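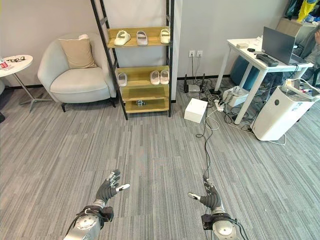
**Kiltden household handling project: progress report to the Stultex fund**
2025-10-31

This report covers the software work since the August review. Hardware spending is reported separately.

## Summary

The tidying planner now runs on the two-handed platform from start to finish, without an operator choosing the next step. Perception of small, pale objects has improved but is still the weakest part. We are on schedule for the second work package and behind on the third.

## Perception

The detector was retrained on 2986 labelled views from the head camera. Most of the new views cover footwear on open shelving, which was where the August version failed most often. White sandals on a light wooden shelf give the depth estimate very little to work with, and the old model tended to merge two neighbouring shoes into one object. The new one separates them in 86 per cent of the held-out views.

Pairing is a separate step and is less reliable. When a shoe has no partner beside it, the system has to search the other shelves before deciding where it belongs. It sometimes settles on a shoe of the wrong shade, light gray for white. We have added a colour check under fixed lighting values, but have not yet tested it with daylight in the room.

Transparent items are still missed. They are left out of the planner's object list for now, and the arms keep a wider margin on any shelf where one has been marked by hand.

## Control and planning

The grasp planner (Skosar) was rewritten to treat both hands together. It used to plan each arm alone and then check for collisions, so many plans were thrown away at the last moment. In the latest test set we ran 37 shelf tasks with the old version and the same 37 with the new one. Rejected plans fell sharply, and the pause before the first movement is now short enough that we no longer log it as a fault.

Floor cables are the main open problem. The map treats a cable on carpet as flat ground, and striped carpet makes thin dark lines harder to pick out. Until this is solved the base moves only inside a hand-drawn area – a limit we had hoped to lift by now.

## Tooling

The replay tool, Bajwa, can now step through a run with camera views, joint positions and planner decisions on one timeline. It still loses sync on long recordings, and a fix is in review.

## Next period

- Cable detection, first as a warning only
- Pairing tests in daylight
- Base movement outside the hand-drawn area, if the cable work allows

We ask to move the third work package's first delivery to the end of the next reporting period. No change to the total budget is requested.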